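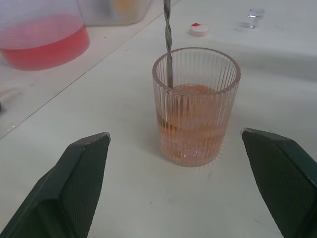 The December open day at Skoronholm was the main item in the second period of the Dito grant, and it went ahead on the planned date. We ran the drink mixing task for visitors from 10 in the morning until 4 in the afternoon, with a break at lunch. The task was the one agreed with Hesotport in the spring: bring the ingredients together, stir, and hand over to a person for tasting. We kept the ribbed tumbler as the standard glass, although the vertical ridges make the liquid inside look striped and the level is harder to judge from the wrist camera. The twisted metal stirrer leans against the glass wall when it is let go, so the approach now has to allow for a rod standing above the rim.

## Spending

The budget line for the open day was 3000 dollars. Transport and table hire took 1000 and printed material 800. The rest is unspent and we ask to move it to replacement finger pads in the next period. Receipts are with the Rajput office.

## What visitors saw

Pouring and stirring were run in the morning and the two-arm jar work in the afternoon. The jar is the hardest part of the program. Both grippers have to work in the same small space over the lid, and the path planner still slows down a lot there. We left the speed as it was - a faster setting exists but has not been through the safety check. 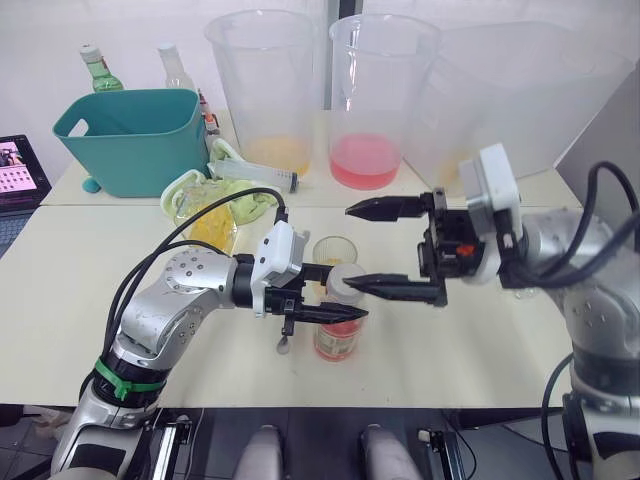

Josée Bergeron asked whether the arms could share one planner instead of two that wait for each other, and said she would want to see that tried before any more work goes into grip force. We agree with the order. A single planner is now the first task for the next period, and grip force moves to second place.

Hsin-yi Yip raised cleanup. At present a person rinses the glasses and resets the table between runs, and on the open day this took more time than the runs did. Cleanup was never part of the grant, so we have only noted it. If Hesotport wants it included we will need to talk about scope.

## Problems

- The demonstration stopped twice on a cable warning. Both times it was cleared by restarting the arm software.
- Level reading in clear glass is still unreliable when only a thin layer is left at the bottom. Bubbles on the wall make it worse.
- The visitor sign-up form ran out of rows at 99, so later names were taken on paper and still have to be typed in.

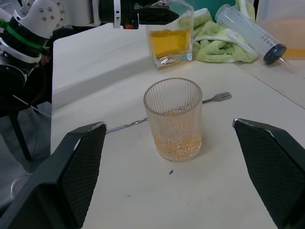

*Ribbed tumbler with a thin layer of liquid, wrist camera view.*

## Next period

1. Build and test the single planner on the jar task.
2. Repeat the level reading test with plain and ribbed glasses.
3. Fit new finger pads, if the transfer is approved.

We need an answer on the transfer before the pads can be ordered. The supplier list is attached to the financial form.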